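Equipment Planning Officer, Robotics (fixed term, 12 months)

Grurora is looking for someone to run the buying plan for our two-arm benches. The job covers forecasting, quotes, purchase orders, spares, freight and the paperwork that follows a machine from the loading dock to the day it's written off. You won't be programming robots, but you will need to know enough about them to argue with a supplier about a gearbox.

## The position

- **Title:** Equipment Planning Officer
- **Reports to:** Lợi Tô, Operations Lead
- **Hours:** full time, 9:00 am to 5:00 pm, with some flexibility at either end
- **Location:** on site for the first three months, then up to two days a week from home
- **Term:** 12 months, with a possible extension if the second round of funding is approved
- **Start:** October, or earlier if you're available
- **Reference:** 2526

## Background

We run pairs of small robotic arms on ordinary desks and have them handle ordinary things. The work is divided into two programs. Trastley covers containers and closures: tins, jars, zip bags, cartons, anything with a lid. Pomare covers sorting and putting away. Both programs share the same benches, the same spare parts shelf and, until now, the same spreadsheet.

The spreadsheet was built when we had one bench. It has been copied and renamed many times since. At the last stocktake it listed 154 parts, and we found 114 of them on the shelf. The rest had been fitted, lent between benches or returned to a supplier without anyone updating the sheet. Fixing this is the first thing we'd ask you to do.

Next year's plan adds more benches. Before the money is released we need a costed schedule that says what we're buying, in what order, how long each item takes to arrive, and what it costs to keep running after the warranty ends. Past budgets covered the purchase price of the arms and very little else. Fingers, cables, power supplies, mounting hardware, monitors and the objects the arms practise on were all bought out of petty cash or somebody's own pocket, then claimed back months later.

## What a bench needs

Applicants often ask what sort of equipment is involved. A bench is a desk with two arms, their cabling and a computer, and a changing set of household and office items. The Trastley work includes metal tins with hinged lids, glasses and their cleaning cloths. We also keep fruit, puzzle cubes, masks in their wrappers and drinking glasses on the purchasing list, and those need replacing at very different rates.

The arms meet the objects at the gripper, and that's where a good part of the running cost sits. Finger shape, edge plates and mounting plates are separate lines in the parts list, and the two arms on one bench don't always carry matching fingers. Your plan has to allow for that.

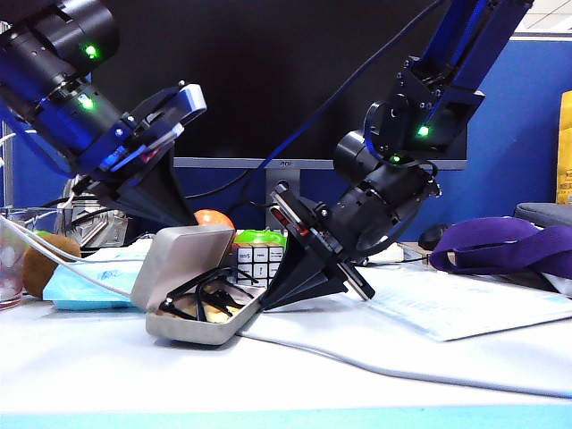

## What you'll do

1. **Rebuild the asset register.** Each arm, gripper, power supply and computer gets its own line with a serial number, purchase date, location and warranty end. Consumables are tracked by quantity.
2. **Write the bench budget.** We want one standard bench costed in full, including freight, duty, tax, installation time and a year of spares. The program leads will then tell you where their benches differ.
3. **Plan replacements.** Servo modules, fingers and cables wear out at different rates. You'll work from the repair log, which is patchy before last winter, and set minimum stock levels for each.
4. **Get quotes and compare them.** Our policy asks for three written quotes on anything over $900. Where there's only one manufacturer for a part, you'll write the sole-source justification.
5. **Manage lead times.** Arms come from overseas and have been held at customs more than once over missing battery declarations and incorrect tariff codes. You'll keep the order calendar and chase the broker.
6. **Look after practice objects.** Set up a small standing order for fruit and other perishables, and a monthly order for tins, containers and stationery. Keep receipts in one place.
7. **Run the quarterly review.** The program leads bring their requests, you bring the numbers, and Lợi signs off on what goes ahead.
8. **Handle disposal.** Retired parts are stripped for spares, recycled or passed on to our training partner, Iltano. Each of these needs a record.

In a normal week we expect half your time to go to orders and quotes, a quarter to the register and the rest to planning. That will shift toward planning in the two months before the budget is due.

## What we need from you

- Experience in purchasing, asset management, lab management or a similar job where you've been responsible for physical equipment
- Confidence with spreadsheets, including lookups and pivot tables, and the patience to clean up somebody else's
- Experience preparing a budget that had to be approved by a person who wasn't in the room when you wrote it
- Clear written English, as most supplier contact is by email
- The ability to lift and move boxed equipment safely, or to organise for it to be moved

## Useful, but not required

- Importing goods, including tariff classification and working with a customs broker
- Familiarity with servo motors, power supplies or small robotic arms
- Use of any inventory system other than a spreadsheet. We intend to buy one and you would help choose it.
- A forklift or pallet jack ticket

If you come from a hospital, a school workshop, a theatre store or a commercial kitchen, please don't rule yourself out. The habits carry over.

## Working conditions

The benches are in an open-plan office divided by partitions. It's a working area, and there's some motor noise through the day. Your desk would be close to the benches, on the same floor as the parts shelf. Safety induction takes a morning and must be finished before you go near a powered arm.

The parts shelf is in a locked storeroom with step-free access. Deliveries come to the ground floor dock between 8:00 am and 2:00 pm. There is a lift. Bike storage and showers are in the basement, and parking is limited to visitors and couriers.

## Pay and leave

The salary range will be sent to anyone who asks, before they apply if they like. It is set by experience and reviewed if the term is extended. You'll have four weeks of paid annual leave, paid sick leave and a closure over the end-of-year holidays. Training directly related to the job, such as a customs or inventory course, is paid for and done on work time.

## How to apply

Send one PDF to the Grurora office, with reference 2526 in the subject line. It should contain:

- your résumé, two pages at most
- a cover letter of one page
- a short note, half a page is plenty, about a piece of equipment you had to buy, maintain or replace, what it was meant to cost and what it ended up costing

The note matters more to us than the letter. Leave out supplier names and anything confidential.

Shortlisted applicants will be invited to a one-hour interview with Lợi Tô and one of the program leads. After that there's a paid exercise of two hours, done at home. We'll give you a cut-down version of our parts list and three supplier quotes, and ask for a purchase recommendation and a list of questions. There are mistakes in the parts list.

Interviews can be held in person or by video. If you need an adjustment at any stage, such as extra time for the exercise or documents in large print, tell us in your email and we'll arrange it. You must have the right to work here for the full term; we can't sponsor a visa for this position.

We'll reply to everyone who applies. Questions about the work itself can be addressed to Lợi at the same office, and questions about pay and leave go to the office manager. Recruitment agencies, please don't contact us about this one.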